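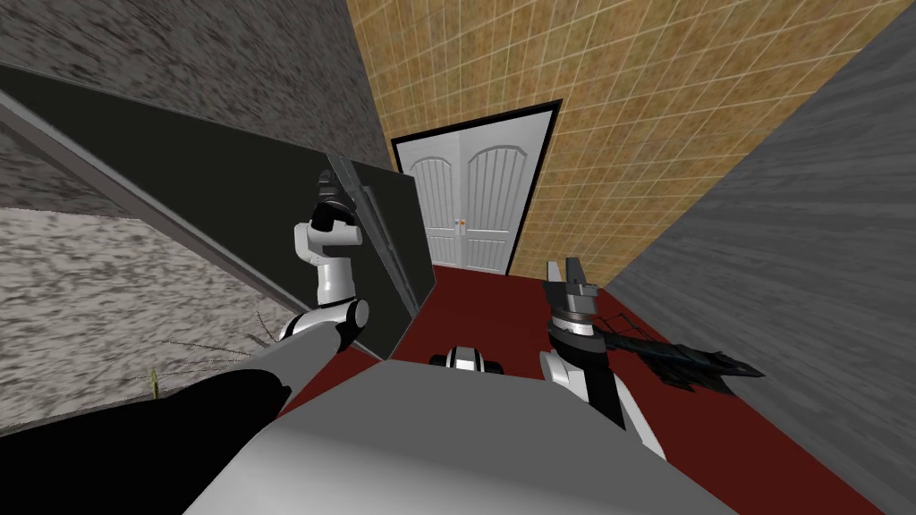 About Drosham

Print this page | E-mail this page

Drosham writes working rules for two-armed mobile robots and checks whether people follow them. We started in a rented office in Menlow with two desks and one client. We now have a staff in Menlow and a smaller one in Clesitz, and most of our clients are companies or school labs that run robots near people.

We don't build robots and we don't sell them. A client comes to us with a machine and a job for it to do. We write down how that job should be set up, run, stopped and recorded. Then we test the rules, first in simulation and later on the client's floor.

How we work

Every set of rules begins in simulation. We put a robot model in a room and give it the sort of trouble it will meet later: leaning panels, long objects that stick out past the gripper, a door at the far end that has to stay reachable. The rooms don't have to look like the client's building. Some of them look like no building at all. We change walls, floors and surfaces often, so that a rule isn't written around one tidy test room.

A rule has to pass 200 simulated runs before we show it to a client. If the wording changes, even by a word, the count goes back to zero. Our rule book has 80 rules in it at present. Some are a single line. The longest is the one on carrying objects wider than the robot's own base, and we are still trying to shorten it.

What the rules cover

Reach. An arm working close to a panel, shelf or wall moves at the lower speed limit set for that job. The limit applies to both arms, including the one that is doing nothing.

Held objects. Whatever is in the gripper counts as part of the robot. Clearance is measured from the far tip of the object. Sharp or pointed items are carried with the tip away from any marked walkway.

Doors. A robot may not stop in front of a door that people use to leave a room. If it has to pass through, the operator checks the other side first.

Stopping. Anyone in the room can call a stop and does not have to give a reason at the time. The operator writes one down afterward, with the position of both arms and what each gripper was holding.

Records. Each run gets a log entry, including the runs that went badly and the ones that were called off before the robot moved. We hold 2754 log entries so far and clients may read any that came from their own work.

Simulation and the real floor

A pass in simulation lets us move to the next step. It does not clear a robot for use. Contact is hard to model well, and a gripper that seems to be just clear of an edge on screen may be touching it on the floor. When we can't tell from the record whether there was contact, we log it as contact. Clients sometimes argue with this. The rule has stayed.

We also keep simulated and real results in separate tables. They are never added together in a report.

Who we are

Eugénie Huet runs the Menlow office and edits the rule book. She came from machine inspection and still does two site visits a month. Questions about wording, scope or a rule that doesn't fit your site should go to her.

Valentin Tessier is in charge of simulation in Clesitz. His group builds the rooms, sets up the runs and signs off on the logs. He also teaches our operator course, which takes three days and ends with a practical check. People who don't pass can come back and repeat the third day without paying again.

Our first client was Aguirre, a parts warehouse that wanted one page of instructions for its night shift. That page is still in the rule book, with a few changes, as rules one through six.

Changes to the rules

The rule book is reviewed each July. Between reviews we issue a correction only when a rule has been found unsafe or can't be understood. Printed copies carry the edition number on the back cover. Please throw out old editions when a new one reaches you.

If you use our rules and think one is wrong, write to the Menlow office and give the rule number, the robot type and what happened. You don't need to be a client. Send the log if you have one. We answer in writing, and where a change is made we list it in the next edition.

Page last reviewed 7 October 2021

Print this page | E-mail this page

This site uses cookies to remember your settings and count visits. By continuing to use the site you agree to this. Accept | Cookie settings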